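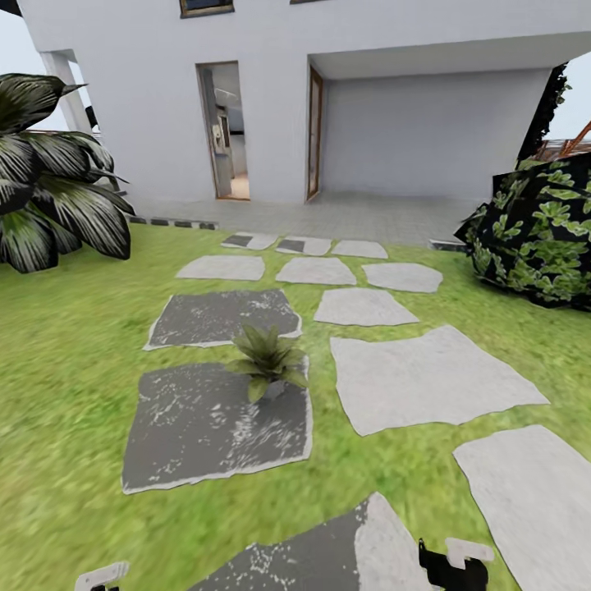 Careers > Open positions > Evaluation and standards

Simulation Test Writer, Household and Garden Tasks

Gromska is hiring one person to write and maintain the rules we use when we test two-armed robots in simulated homes. The job is full time, based in our Tarell Street office, with two days a week from home if you want them. Start date is November or as soon after as you can manage.

What the job is

We run manipulation tests in rendered houses and yards before anything is tried on hardware. A typical outdoor task involves a potted plant, a lawn, some stepping stones and a terrace. The robot is told where the plant should go and has to get it there. Whether a run counts as a pass depends on a written rule, and those rules are what you will be writing.

Our current rule book, called Broris, has 2,863 entries. Many were written in a hurry by engineers who already knew what they meant. Two people reading the same entry will sometimes score the same run differently, and we want that to stop. You will go through Broris from the start, rewrite what is unclear, retire what is out of date, and add rules for tasks we have not covered.

You will report to Ghizlane Mahrous, who leads evaluation.

Day to day

- Write the start state, goal state and stop conditions for each new task. "Plant is on the stone" is not enough. We need to know how much of the pot base must be on the stone, how far it may lean, and how long it has to stay put after the gripper lets go.
- Watch recorded runs and score them against the draft rule. Every new rule is scored by four people working separately before it is accepted.
- Keep the list of banned contacts up to date. At present this covers leaves and stems, windows, door frames, railings, and any part of the house wall.
- Log faults in the simulated world separately from faults in the robot. A pot that sinks into a slab is a physics problem and must not be scored as a failed placement.
- Check that each rule says which camera view it can be judged from. If a shrub or one of the robot's own fingers hides the object, the rule has to say what the scorer does next.
- Publish a change note every Monday. Old scores stay tied to the version of the rule they were scored under – we do not rescore past runs to make a chart look better.

Rules you would be working under

We hold to a few practices that are not up for negotiation in this role:

A rule is fixed before the test batch is run. If you find a problem halfway through, the batch finishes under the old wording and the problem goes in the note.

Each reported score comes from at least 1,000 runs, with the starting positions of the object and the robot varied. Failed runs are counted, including the dull ones where the arm never moved.

A simulation result is always labeled as a simulation result, in slides as well as in reports. Nothing passed in simulation is described as safe. Hardware safety is a separate review under Sherif Samir, and you will have no sign-off power there.

What we are looking for

- Clear written English. This matters more to us than anything else on the list.
- Two years or more in testing, quality, technical writing, inspection, or something close to these.
- Enough Python to read a scoring script and change a threshold. You will not be building the simulator.
- Patience with repeated viewing. Expect around 17 hours of recorded runs in a normal week.
- Willingness to tell an engineer that a result does not meet the rule.

A degree in robotics is not required. Experience with published safety standards for machinery is useful but we can teach what you need.

Pay and terms

Permanent contract after a three-month trial. Pay is set by grade and the grade table is sent to everyone invited to interview. Screen breaks are scheduled and paid. We cannot sponsor visas for this post.

How to apply

Send a resume and one page of writing. For the page, take this task: a robot must pick up a small potted plant from one stepping stone and set it down on another without dragging it across the grass. Write the pass rule. Please do not send more than a page – we stop reading at the bottom.

Applications go through the Hegazy portal. Short-listed applicants will do a paid half-day of scoring with the team.

Comments (3)

dmk_testing
Does the one-page rule need to cover what happens if the pot tips but recovers? Or can we assume it stays upright?

Ghizlane Mahrous
Your choice. Whatever you assume, write it down on the page.

Rowan P.
Is part time possible? I could do four days. The portal only lets me tick full time.

Related openings

Run Scorer, Kitchen Tasks (part time)
Hardware Safety Reviewer
Scene Builder, Exteriors
Technical Editor, Broris Rule Book (six-month contract)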